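Journal entries showing up out of order after import
Ticket opened May 24, 2018, Skornbridge help desk, category: Import and Archives

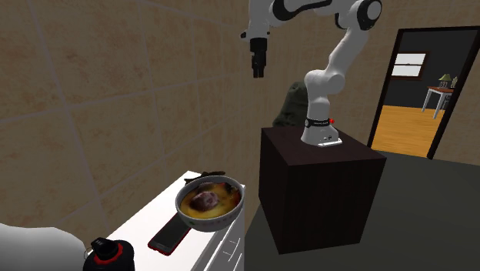 Backlund support: Thank you so much for writing in, and for keeping a journal long enough to have this problem in the first place! We can see your import finished, and that all 696 entries came through from Sisell. Could you tell us whether the dates look wrong when you open a single entry, or only when you scroll through the whole list?

Only in the list, I think. I opened 30 of them last night with a cup of tea (which took far longer than it should have, I kept stopping to read) and every one had the right date at the top. But in the list my college entries sit in between the ones I wrote after I moved to Udavville, so I go from crying over a chemistry final to picking out curtains and back again. It's a funny way to meet your younger self, but I'd really like the years back in a row. I write a little looking-back piece every August and I depend on being able to read straight through.

Backlund support: That helps a lot, thank you. It sounds like the list is sorting by "last edited" and the import counted as an edit for some of your entries. Would you go to Settings, then Journal, then Sort Order, and choose "Date written"? After that please sign out and back in. The list can take up to 30 minutes to rebuild on a journal your size, so don't worry if it looks half done for a bit.

Okay, I did that and went to fold laundry while it worked. Much better! College is all together again, and so is Udavville. There are still 9 entries sitting at the very bottom with no date next to them. They're the ones I typed up from my old paper notebook, and I remember now that I put the date in the title and left the date box blank, which I did because I was in a hurry to get them all in before I lost my nerve.

Backlund support: Those are easy to fix, though they do need to be done by hand. Open each one, click the three dots, pick "Change date written" and fill in the day. Your words won't be touched. If you only know the month, choose the first of the month and the list will be happy.

All done. I had to guess on two of them, going by what I was complaining about at the time. Please go ahead and close this, and thank you for being so patient with me.

Status: Closed, resolved by customer
Notes: Sort order changed to "Date written." Blank dates filled in by hand.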